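The test kitchen at Carari has one long wall of fitted cabinets, and for most of May the engineer who runs the gripper trials has been working a few steps away from it, moving clothes between a basket and a washing machine.

She asked not to be named because the results have not yet gone to the firms that supplied the hardware. She was happy to talk about the work itself.

"We had three grippers on the bench and no good way of choosing," she said. "The data sheets all give you force and stroke. None of them tells you how it will cope with a wet pillowcase."

The three are a two-finger parallel gripper from Temex, a softer design from Dinsa with moulded pads, and an older Carari unit that the team built in-house. Each has been fitted to the same arm and driven through the same Nuler controller, with a small camera at the wrist.

A full run is 60 picks. The operator guides the arm by hand controller, and a pick is marked as failed if the garment is dropped or if the operator gives up after 15 seconds. So far the team has logged 213 runs across the three grippers.

## Why laundry

The choice of task came from a customer, but she said she would have picked it anyway. Clothes have no fixed shape, so the operator has to decide where to grab every time.

"With a box you can be lazy," she said. "You come down square, you close, you lift. A shirt has a fold in it, and if you get the wrong side of the fold you pick up one layer and it slides out."

The drum is harder than the basket. It is curved and shiny, and the rubber seal round the opening catches on anything with a square corner. The Dinsa pads got stuck on the seal on the first morning and one had to be replaced.

"I liked that gripper a lot until then," she said. "It's still the best of the three on thin cotton. But I can't send something out that needs a new pad every week."

Long, narrow fingers are easier to steer through the door, though they give up some grip at the tips.

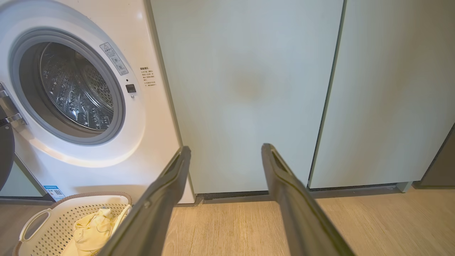 ## The camera question

Much of the argument in the team has been about where the camera goes. At the wrist it sees both fingers and whatever lies between them, and operators say they trust it for the last part of a reach. It is less helpful inside the drum, where the metal throws back bright patches and the exposure takes a moment to settle.

They tried a second camera on a stand. Two of the operators used it and the others ignored it. She has left it in place for now.

"The wrist view is the one I'd keep if I had to choose," she said. "I'd like a wider lens on it. When the arm turns you lose the basket, and then you're working from memory."

The controller has given less trouble. An early version of the Nuler software had a delay on closing that made operators squeeze too soon, and an update fixed it. Runs made before the update are kept in a separate folder and are left out of the comparison.

## What happens next

She would not say which gripper is ahead. The Temex unit has the fewest drops from the basket, she said, and the in-house one is the cheapest to mend — beyond that, she wants seven more runs on each before she writes anything down.

Those will start on Monday, with towels.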